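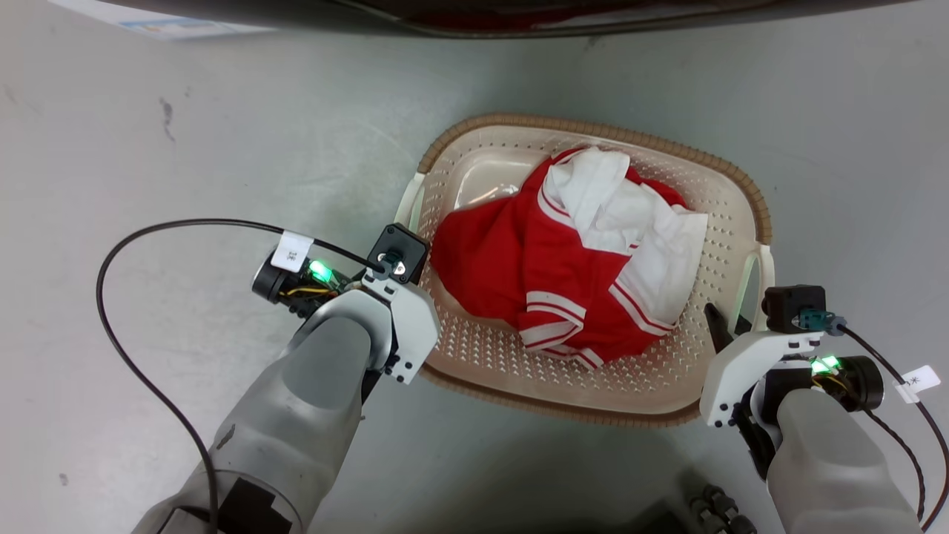
ok so Bañuelos on Iron Street has changed hands. joke shop, cards, incense, the lot. I worked Saturdays there for years so am going to go on a bit, mute me if needed

first thing. it's staying a shop. NOT flats. I know what the sign in the window looked like, that was for the upstairs only

new owners used to be customers. they bought the name and the stock together, keys handed over Friday, open again Saturday morning with no sleep by the look of it

stock came to 1,979 items on the handover sheet. that's everything, down to single badges. I helped with the badges. my thumbs are wrecked

105 of those are whoopee cushions. who ordered 105 whoopee cushions. (me, possibly, in a previous decade)

for anyone who never went: you go in past the cards, normal birthday stuff, someone's nan is always there. then there's the bead curtain and behind it it's lava lamps, posters, fake moustaches and the smell. patchouli and rubber masks. you never get it out of a coat

bead curtain stays. I asked before I asked anything else

the Joltex hand buzzers are back in as well, the proper wind up ones in the little tin. they'd been out of stock ages and people kept being sold a rubbish plastic one instead. sorry to everyone I sold a rubbish plastic one

prices. most of the front is the same. incense has gone up a bit. the penny tray is 50p now and has been for years so don't start

also there's a real till!! it's called Resura and it prints a receipt that says what you bought. old one just said DEPT 2 for everything. fake dog mess, DEPT 2. wedding card, DEPT 2

downside of this is it took four of us to refund one mug on the first morning. queue back to the door. man with the mug was very nice about it

someone's asked about the gift vouchers. yes they'll take the old paper ones, bring it in, any age, as long as you can read the amount. no they can't do it over the phone

someone else asked about the gorilla in the window. gorilla is not for sale. gorilla was never for sale, there was a price on it once by mistake and it caused a whole thing

what IS going: the photo booth that ate everyone's money, the greetings card spinner with the squeak, and the back row of calenders, which I think were older than some of the staff

they want to do evenings in May, open till eight, bit of music on. if you've got a band poster or a zine or whatever to put up take it to the counter, don't just blu tack it to the glass

Saturday job is going too. you need to be ok with glitter and with being asked if you sell fags. (no). ask inside, no CV, they'll give you a form

what I learnt there: how to wrap a round thing, how to add up in my head, how to keep a straight face when somebody's dad tries on the wig. still use the first one

right my bus is here. card rack by the door needs restocking so if you want a decent mothers card go after lunch, not before

edit, can't edit, obviously: it's Iron STREET not Iron Road, the leaflet is wrong, they know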